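Memport Releases Version 5 of Its Grasp Planning Software, With a Focus on Bedding

Software developer Memport has released version 5 of Wonell, its planning and perception package for robot arms that handle cloth. The update went out to existing users on Friday and is the first to treat quilts, blankets and comforters as a separate class of object.

Earlier versions were written mainly for flat items such as towels and pillowcases. They looked for a corner, sent the gripper to it and pulled. According to the release notes, that approach worked poorly on anything thick. A stitched quilt has many creases that look like corners to an edge detector, and a comforter that has been pushed into a pile may not show a real corner at all.

The new planner drops the corner search for thick items. It builds a rough surface map from the wrist camera, marks the folds that stand high enough to be pinched, and ranks them by how far the fingers would have to open and how much cloth is likely to come up with the grasp. If the first choice is out of reach, it moves down the list without asking for a new scan.

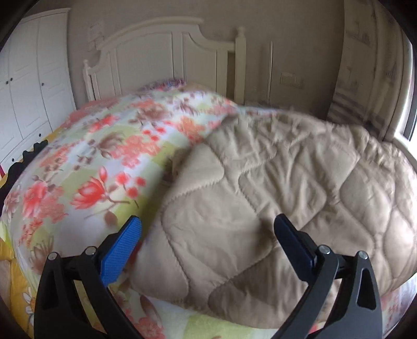
Separating one layer from another took up most of the development time, the company says. On a made-up test table the layers are usually plain and in different colors. In a home, a printed cover may lie under a solid one and show again on the other side of it, and the old segmentation model tended to report these as two or three unrelated objects. Wonell 5 keeps a running guess about which visible patches belong to the same piece of cloth and updates it each time something is moved.

The model behind this was trained on demonstrations recorded by people using hand-held grippers in ordinary bedrooms. Memport collected the recordings over 7 months and kept 418 of them after review. Sessions with long gaps in the position tracking were thrown out. The training set is not part of the release, but a small sample is included so that users can check that their own recordings are in the right format.

Two-handed work is also new. Wonell could already drive two arms, but each ran its own plan and the second simply waited for the first to finish. The planner now assigns roles. One arm takes hold and keeps a light, steady pull while the other looks for its own grasp point, and the roles can switch partway through a task. Users who have only one arm can turn this off in the settings file, and the package will go back to single-arm planning.

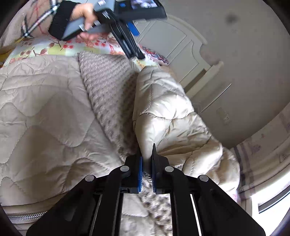
Changes to the control side are smaller. Grip force is now set as a range instead of a single value, and the controller raises it in steps if it senses the cloth sliding between the fingers. The control loop runs at 200 cycles per second, the same as before. A slow-close option has been added for knitted throws, which can catch on ridged finger pads when the gripper shuts quickly.

Fleury, a linen service that has been testing the software since April, supplied much of the feedback on the two-arm mode. It runs the package on a folding station for returned blankets. Fleury reported that the new planner made fewer empty grasps than the old one on thick items, but that it still struggled with fitted sheets, where the elastic edge pulls the cloth back out of shape after every move. Memport lists fitted sheets as a known problem and has not given a date for a fix.

The release also includes a new replay tool called Droleck. It loads a recorded session and shows the camera view next to the finger opening, the predicted layers and the grasp points the planner would have picked at that moment. Users can step through a session, correct a layer label by hand and save the correction for later training. Droleck replaces the older log viewer, which will be removed in the next update.

Configuration files from version 4 will load, but the cloth thickness setting has been renamed and needs to be changed by hand. Memport recommends recalibrating the wrist cameras after installing, as the surface map is more sensitive to lens distortion than the old corner search was. The installer and upgrade guide are available through the usual customer download page.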